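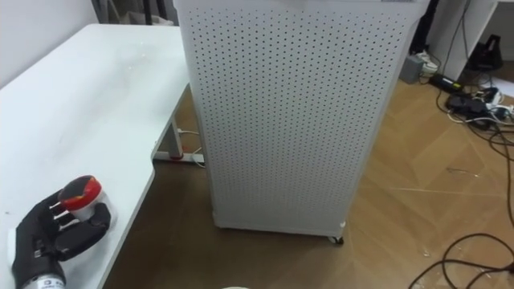
Small clear jar with a red lid.

Urkis Seed Lending Project
Progress report to Trallance
Prepared by Iara Cáceres, project lead
01/01/2026

Where we stand

Trallance gave us $3,000 to find out whether a seed library could keep local bean, squash and pepper varieties in use around Zapata. The application said it could. I wrote most of that application, and I would write parts of it differently now.

Over the season we lent seed to 107 households. That number has been repeated in the town newsletter and in two talks, usually as proof that the project works. What it proves is that 107 households will accept free seed. The idea of a library depends on borrowers growing a crop, letting some of it go past the eating stage, saving the seed and bringing part of it back. So far we have very little to show for that half of the bargain.

Some 200 packets went out in all. I can't give a matching figure for returns that I would defend. The sign-in sheet has entries that say only "beans, thanks," and a few people returned seed they had bought elsewhere, which was kind of them and no use to us as a measure.

Borrowers

Patricio Godoy ran the lending desk and called borrowers after harvest. His notes are frank. Plenty of people planted late or not at all. Several had a good crop and ate all of it, which I find hard to hold against them. The borrowers who did save seed were, for the most part, already saving seed before we came along.

That last point deserves more weight than we gave it in the spring. If the returns come from people who would have kept the varieties going anyway, then the library is a pleasant meeting place for them and has changed little. Patricio disagrees with me here. He says that swapping between experienced growers spreads the risk of losing a variety when one garden fails. He may be right, but it isn't what we told you we were testing, and I don't want to slide from one claim to the other halfway through the grant.

Squash

I would stop lending squash. It crosses freely with other squash nearby, and Zapata's gardens sit close together. Our handout explains how to tape flowers shut the evening before they open and pollinate them by hand the next morning. I have found one borrower who did it. The rest saved seed from whatever the bees had arranged. We can't put the old variety name on those packets, and without the name there's little reason to keep them in the collection.

Beans are a different matter. They mostly pollinate themselves, the seed is easy to see and dry, and a beginner can get it right in the first year. If the project has a future, it is largely a bean project.

Germination

Gervasio Ledesma tested three returned bean lots on damp paper towels in his kitchen. Two came up well and one did poorly. I have seen this described as "returned seed performs as well as commercial seed." It does not show that. There were three lots, no commercial seed was tested next to them, and Gervasio chose the lots that looked cleanest. He has said so himself and would like to do it properly, with a bought packet from Traretti alongside for comparison.

Storage 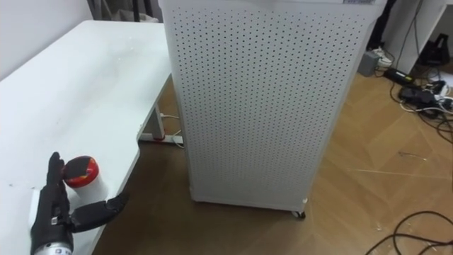 Storage has taken up more of our meetings than any other topic, and I am not convinced it earned the time. Seed lasts longest when it goes in dry and stays cool, and neither of those depends much on buying the right box. We have been offered paper envelopes, freezer bags, kitchen jars and, at one point, a secondhand filing cabinet. A small upright container with a bright red lid, like the one standing on the white table in the photo, is easy to spot on a crowded shelf, and its color says nothing at all about the variety or the year. For that you need a written label, inside as well as out. Two lots of peppers had to be composted after the outside labels came off, and they were in perfectly good containers.

The larger problem is damp seed. Delia Gallardo has asked borrowers to do the hammer test on beans before returning them: a dry bean shatters, a damp one squashes. It costs nothing. I suggest we make it a condition of return and buy no more storage until we have seen a full season with it in place.

Money

We have spent most of the grant on seed, printing and room rent. The seed was worth it. The printing mostly was not. We ordered a color booklet on seed saving that runs to far more pages than a new gardener will read in planting season, and boxes of it are still at the hall. A single sheet on beans would have done more good. I approved the booklet, so this one is mine.

Rent was higher than planned after we moved to the larger room for the fall swap. The swap was well attended. I have no evidence that it led to any seed being grown – we didn't ask people what they took home. An itemized statement is being sent separately.

Outside opinion

Ilari Keskinen read our records in the fall as an outside reviewer. His main comment was that we had no record of what borrowers were growing before they joined, so we can't say what the library added. I agree with him. We should have asked at the first visit, and it would have taken one line on the form. His second comment was that our plan for next year had grown to include fruit tree cuttings and a school plot when the basic question hadn't been answered. Both have been taken out.

What we propose for next season

Lend beans and peppers only, with squash on request to growers who already hand-pollinate.

Ask each borrower at sign-up whether they have saved seed before, and what they grow now.

Log every return by variety, year and borrower. Anything without all three goes in the swap box and is left out of the figures.

Run Gervasio's germination test with a bought packet beside each returned lot, and have someone other than Gervasio pick the lots.

Call borrowers in April to check what has been planted.

We are not asking for additional money. What is left should cover the bean season if we keep the smaller room. If returns from first-time savers are still close to nothing after that, my advice would be to give the collection to the growers already looking after it and close the lending desk. Patricio has asked me to note that he thinks one more season is too short to judge.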